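Wrist camera keeps finding doughnuts in the printed liner
Posted by Yamila Quezada, May 2021, in Perception and Planning

Hello all, and sorry if this has been covered before, I did have a good rummage through the old threads first! We're running Suteo for detection and Mugo for grasp planning, and most of the time the pair of them get along nicely. The trouble starts with the kraft boxes. The segmentation likes to swallow bits of the red lettering on the paper liner along with the icing, so the mask comes out lumpy and the grasp centre drifts by as much as 17 mm. The clear cover doesn't help either, as I get odd depth readings wherever it bends the view.
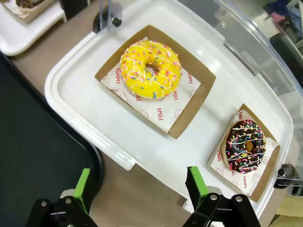 Aparecida Brandão
Forum helper, perception boards

Hello Yamila, what a cheerful pair of doughnuts! I'd stop asking the colour mask to do everything. The "YUMMY" and "SMILE" print lies on the liner and your doughnut stands well proud of it, so fit a plane to the liner first and throw away anything less than 8 mm above it. Then take the grasp centre from what's left. For the cover, draw a keep-out region in Mugo by hand and mask the same patch in the depth image. It's dull work but you only do it once per tray position. I'd also average 3 depth images before fitting, with the arm held still.

Wekesa Swai
New member

have you tried turning the exposure down? worked for me on Trulon, different camera though

Elibariki Barasa
Member

Seconding the plane fit. Do one for each box, mind, and don't share it across the tray, or a slightly tilted box will catch you out.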